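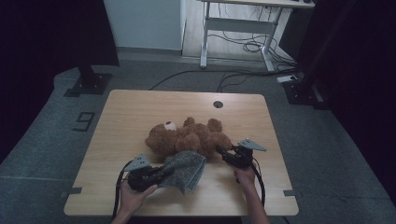

Last changed: 16 February 2024

Ikstead soft goods, bear and gray knit

Notes by Thaís Medeiros, checked by Mirela Fontes. Covers one brown plush bear and one gray fuzzy cloth item handled on the same table.

What the items are

The old card called the gray piece a "garment". I doubt that helps anyone. It is speckled, it is fuzzy, and it folds loosely over the bear's lower half. Up close it could pass for a slipper or a sock, so the label now reads "gray fuzzy textile" and stays there until somebody has a better argument.
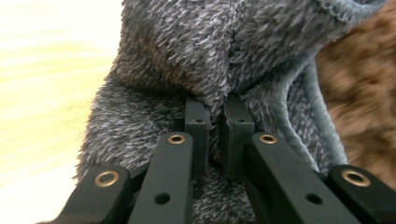

Labels

There are 3 in use: bear, textile, both. "Both" is the weak one. Mirela wanted it dropped and I haven't been persuaded either way. The Clilstead list had 54 labels, and I never saw a use for most of them.

"Dressing the bear" was also proposed as an activity name. I would not rely on it. A cloth lying over a toy is only that.

Known problems

Long fur hides the outline of the bear, so edges drawn by hand disagree. Treat any claim of a clean boundary with suspicion.

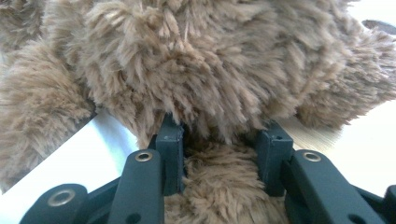 Fig. 3. Bear fur at close range, with a fold pinched below the body.

Corrections go to Thaís.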